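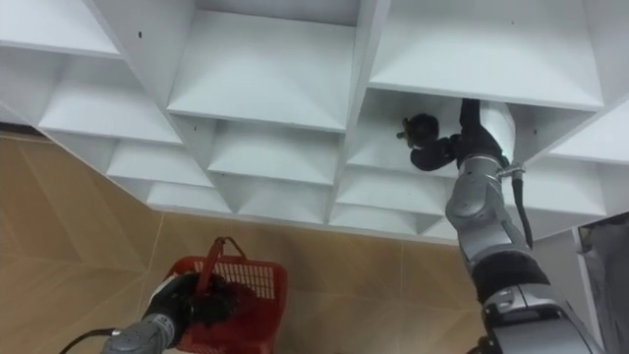 White cubbies from above

Thread: Cube shelves for vinyl, yes or no?

tirkow615
Finally giving my records a real home and I'm so excited! I have 184 LPs plus a stack of 45s, all in milk crates right now. Are open cubbies okay long term, or will they sag?

drummond_b
Go for it! Mine have held up for 9 years. Keep the heavy box sets on the bottom row and pack each cube snug so nothing leans. Leaning is what warps them.

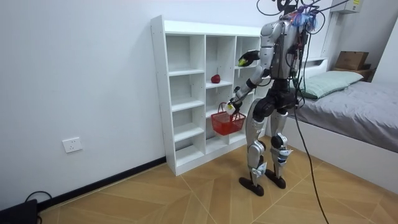
Jessie Munro
Forum moderator

Measure before you buy anything! An LP jacket needs a bit over 12 inches, and plenty of cute cube units come up short. Anchor it to the wall too — records weigh way more than people think.

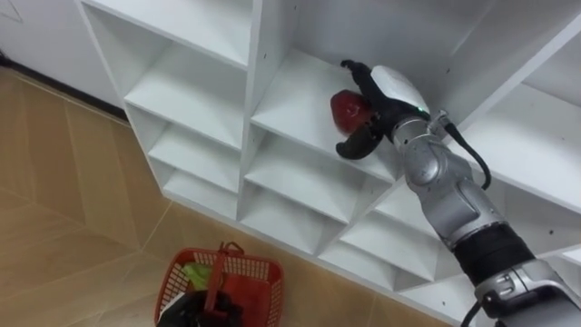
Also, sort by artist first and worry about genre later. I did genre first and spent a whole weekend arguing with myself over where Drotum belongs.

jarer_spins
Gotta disagree, genre first is the best part! I pick a mood, then a record. Alphabetical feels like a library.

drummond_b
Libraries are great, though? I can find anything in 3 seconds. 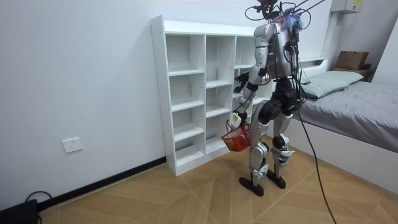 White open shelf, bedroom wall

tirkow615
Okay, I'm sold on cubes! Going by artist, with one cube just for new stuff I haven't played yet. Jarer, you can have that one in any order you like.

jarer_spins
Ha, deal. Soul goes on top.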